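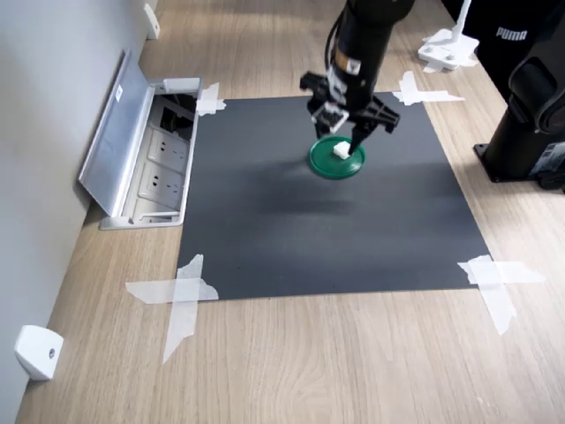 The owner of Trodlow, a secondhand furniture shop with a workroom at the back, has firm opinions about power outlets. She thinks a table should have its own, and that whoever sits at it should never have to crawl. Her favorite is the pop-up kind: an aluminum box sunk into the wood beside the wall, two sockets inside, the lid flipped up and the cables in a tangle at the far end. "People photograph the grain," she says. "Then they use the sockets."

She is less romantic about tape. A dark mat stuck down at all four corners with crosses of it strikes her as perfectly good engineering. "I had a fitted mat once. It cost $45 and it curled."

Cutting the hole was the bad part. The wooden top had cost her $1,600, and she walked past it for most of July with the saw in her hand. "I measured it in the morning, when I'm still careful," she says. "After lunch I'd have put it in the wall."

Would she do it again? She looks at the next table over, which has no hole in it and an extension cord running underneath. "I'm thinking about it," she says, and moves the cord with her foot.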